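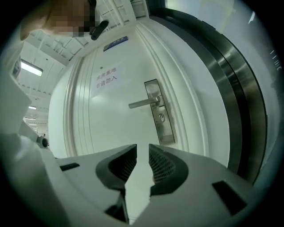

Girer Hand-Held Gripper Kit
Supplied by Nivham
Category: Hand tools and data capture > Kits and parts

The Girer is a two-finger gripper you carry and close by hand, with a wide-angle camera looking out over the fingers. It is sold as a kit for home builders and shared workshops who want to record everyday jobs - opening a door, putting away tools, loading a shelf - and use the recordings to teach an arm the same motion.

You print the housing yourself. We supply the fingers, pads, rails, springs and fasteners. Any well-tuned printer with a standard bed will do the job. Light grey or white filament is easiest to keep clean, but colour makes no difference to how it works.

In the kit
Finger pair, dark grey
Textured pads, 2 sets
Linear rail and carriages
Trigger linkage and return springs
M3 screws, 12 mm, bag of 90
Camera mount (camera not included)
Print files for housing and trigger, by download

Tools needed
2.5 mm hex key, small flat file, threadlocker. Bring your own soldering iron if you are adding the Ultberg trigger sensor, sold separately.

Assembly notes
Fit the pads last. Check the fingers close evenly before you tighten the rail screws, and file the housing rather than the rail if the carriage binds. Allow 3 evenings if you're sharing a printer.

Working with two
Doors with lever handles make a good first task. A second gripper can be carried by the same person or a helper, and a printed square marker gives the software a fixed reference if it's kept in view. Keep the marker card flat and don't laminate it, as glare upsets the tracking.

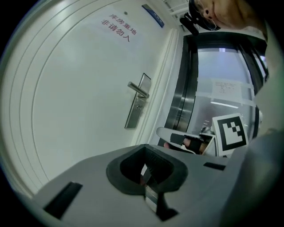 One buyer wrote in March to say the stock springs were too stiff for a full afternoon of door handles, and that swapping to the lighter pair from the Kováčik spares bag fixed it without any reprinting. We now stock both weights. Please choose at checkout.

Spare pads and springs ship by ordinary post. Printed housings are not available.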